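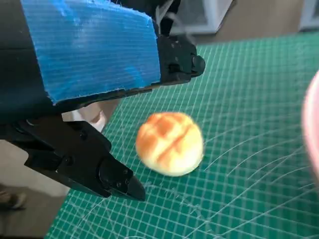

How many examples does a gripper need before it can pick something up without help?

For one object in one kind of spot, we start getting useful behavior at 60 good demonstrations, and we keep collecting well past that.

The answer comes from the person who leads data collection at Gerneck, a small robotics shop that has spent the spring teaching its arms to handle food and tableware. She has been steering grippers by hand for most of her working life and still leans forward in her chair when she talks about it.

"People expect me to talk about the model," she says. "I love the model! But my day is the examples. Somebody guides the arm to the thing, closes the fingers, lifts, moves, lets go. Then you put everything back a little differently and do it again."

The current set is called Mutuvell. It stands at 318 recorded episodes, most of them with bread, and she can tell you which ones she would throw out. Bread is her favorite subject. A bun is round but never quite round, she explains, and the top and the underside take the light so differently that the system has to learn they belong to one object.

"With a block you can get away with sloppy fingers. With a bun you have to decide where you're going in, how wide you open, and when you stop closing. All of that is in the recording. If I hesitate for two seconds over the bun, the robot learns to hesitate over the bun. We had one batch where it hovered like it was saying grace."

That batch was removed. The rule now is that an operator records 20 episodes and then hands over the controls, whether tired or not. She fought the rule at first (she gets into a rhythm and hates to stop) but came around after replaying her own late-afternoon work next to her morning work.

Much of the recording is seen from the wrist, and she is a great believer in that view. "You see what the fingers see. The last few inches before contact are where everything happens, and a camera across the room misses half of it because the arm is in the way. From the wrist you get the gap between the fingertips and you get the bun coming into it. It's wonderful footage. I could watch it all day, and on Saturday I pretty much did."

Variety is the part she worries over. Moving the object is easy. Remembering to change the approach takes discipline, so the team works from a list of 6 starting poses and shuffles the order. They also keep the fumbles, provided the operator recovers. A grasp that slips and gets fixed teaches something a perfect run can't, in her view, although a colleague at Zusivex, the partner lab that does the training, would like fewer of them. The two groups argue about it every week, cheerfully, over the phone.

Labels are short. Each episode gets one sentence in ordinary words, typed by whoever ran it, and a second person reads it while watching the replay. "We used to write these long things. Then we noticed four people had four names for the same bowl. So now there's a word list taped up by the keyboard, and 'bun' is on it, and 'roll' is not. That took a whole lunch to settle."

Next up is a set called Hoxha, with softer bread and two arms working together. She has already tried it with her own hands, one holding and one tearing, to see where the fingers want to go.

"I can't wait for that one," she says. "We'll make a terrible mess, and I want every bit of it recorded."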